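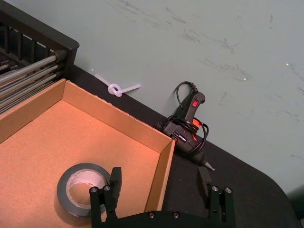
3.2 Containers and the return of small tools

The second part of the study concerned the containers in which shared tools were kept between periods of use. At the Clilomwood site these had been acquired over several years without any plan, and included wire racks, lidded tubs, drawers taken from old cabinets and a large number of cardboard boxes. Seven work areas were surveyed, and the contents of each container were recorded at the close of work on a Monday and again at midday.

Open cardboard boxes were used more than any other kind of container. Staff at both Clilomwood and Dimgate said that they preferred a shallow box to a deep one, as the contents could be checked at a glance and a roll of tape could be picked up with one hand. Figure 4 shows a shallow box of this kind, with a roll of duct tape lying flat inside it and a wire rack of metal rods standing behind. Deep boxes tended to collect packaging, offcuts and items with no agreed place, and were seldom emptied.

Long stock presented a separate difficulty. Rods and lengths of tube do not sit well in a box, and where no rack was provided they were left along the back of the table or stood in a corner. Areas with a rack close to the working surface had fewer loose lengths at the end of the day. The rack did, however, take up room that had been used for setting down hot tools, and two areas at Dimgate had moved theirs to the floor for this reason.

Of the 76 items on the shared list, nine could not be found at the first check. Most were later traced to a neighbouring area, where they had been placed in a box of similar size. Labels following the Aidoo scheme were in use at Dimgate only. They were read by new staff but largely ignored by those who had worked there longer, who went by the position of the box on the table.

Cut-down boxes wore quickly along the top edge and softened at the corners. The Bimard guidance adopted by both sites recommends rigid trays throughout, but a worn box could be replaced the same day from incoming deliveries, and staff saw little need to order anything else. The question of cost is taken up in Section 4.

Figure 4. Shallow cardboard box with duct tape, and wire rack holding metal rods.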